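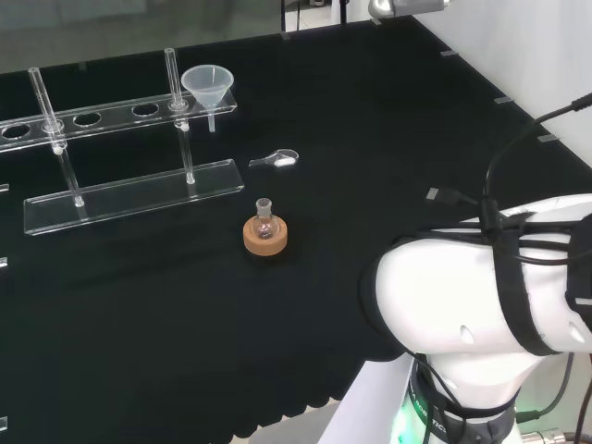

Page last changed: March, by Josefien Maes

Open Day at the Holtari Robotics Lab: Questions People Ask Us

Thank you so much for your interest in our open day! We get a good many emails in the weeks before it, and a lot of them ask the same things, so I've gathered the answers on this page. If yours isn't covered, please do write to the visitor desk. I read everything that comes in, though I'm slower on Mondays.

What will I see when I visit?

The main attraction is the bench demonstration in the Jacobs Room, where our robot arms practice the kind of small handling jobs that fill up a chemist's day. You'll find a clear rack with glass tubes standing in it, a plastic funnel, a spoon holding a little white powder, and a round-bottom flask sitting in its cork ring. It's a modest set of things, and people are sometimes surprised how long they end up standing there watching.

Damir Karagiannis leads the demonstration and talks all the way through it, so you won't be left guessing. He's happy to be interrupted.

How long does a demonstration last, and do I need to book?

Each one takes half an hour, with time for questions at the end. Yes, please book, even if you are coming by yourself. The room is small and we let in 2 groups at a time, one at the bench and one in the Kalleck gallery next door, and then they swap. Last year we welcomed 1,406 visitors over the whole open day program, and the walk-in line got rather long by the afternoon — we'd much prefer that you had a slot and a cup of coffee.

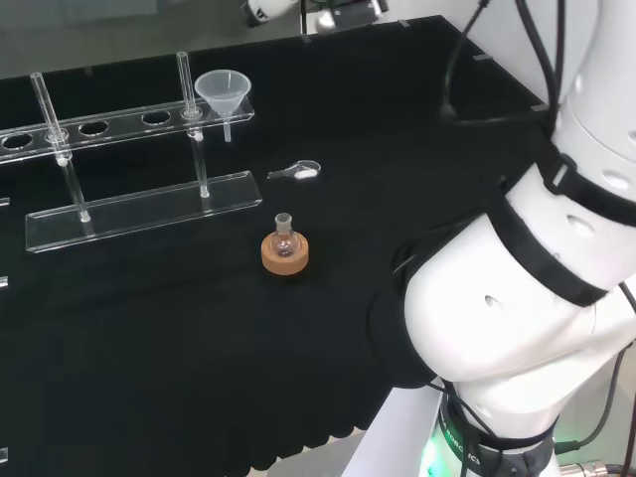
Booking opens four weeks ahead on the visitor page. If you can't make it after all, a quick note to us means we can offer your place to somebody on the waiting list.

Why the black cloth?

This must be the question Damir hears most! Clear glass and clear plastic are hard enough for people to see against a busy background, and they're hard for cameras too. A plain dark surface gives the edges and highlights a better chance of standing out. It also makes spilled powder very easy to find, as any of our students will tell you.

Is the powder dangerous?

No. For open days we use ordinary table salt, ground fine, and nothing stronger comes into the room while visitors are there. We do still ask you not to touch anything on the bench, partly for your own sake and partly because moving the rack by even a little means setting it up again.

Why is a spoonful of powder so difficult for a robot?

I used to wonder this myself, having come here from a library job with no science behind me at all. The way Damir explained it to me is that a spoon has to stay level the whole way, that powder slides and clumps in ways you can't fully predict, and that a funnel is a fairly small target once you're holding something by a thin handle. You and I make dozens of tiny corrections without thinking about them. Getting a machine to make those same corrections is a big part of what the Vustance project here is working on.
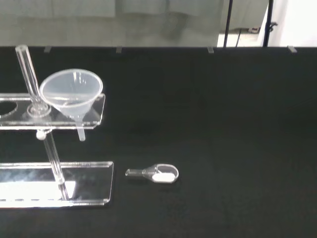 There's a longer talk on this at 2 p.m. in the upstairs seminar room, with slides, for anybody who'd like more detail than we can fit in at the bench.

Does the demonstration always work?

It does not, and we won't pretend otherwise. Some attempts end with salt on the cloth, and then we tidy up and go again. Many visitors tell us those were the runs they learned the most from.

Can I bring children?

Please do. Children under 12 need an adult with them, and there are step stools along the front rope so that smaller visitors can see over. The arms are fairly quiet, but there is an alarm test at 11 a.m. that startles some little ones, so you may want to choose a later slot.

May I take photos?

Yes, as long as you leave the flash off. Flash bounces off the glass and confuses the cameras.

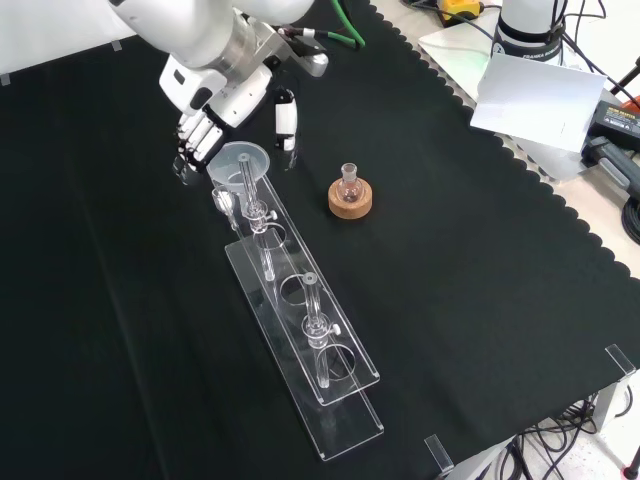 Please ask before photographing other visitors, and school groups in particular. Tripods are too much of a trip hazard in a room that size, I'm afraid.

How do I get here, and is there parking?

The number 81 bus stops right across from our front door. We have a small lot behind the building, which we keep for visitors with limited mobility, and the public garage is a short walk down the hill. The whole visitor route is step-free, and the elevator to the seminar room is just past the coat racks.

Do you take school groups?

We love having them, and we set aside the mornings for them. Teachers should write to me directly with the age of the class and anything they're covering at the moment, and Damir will try to work it into his talk.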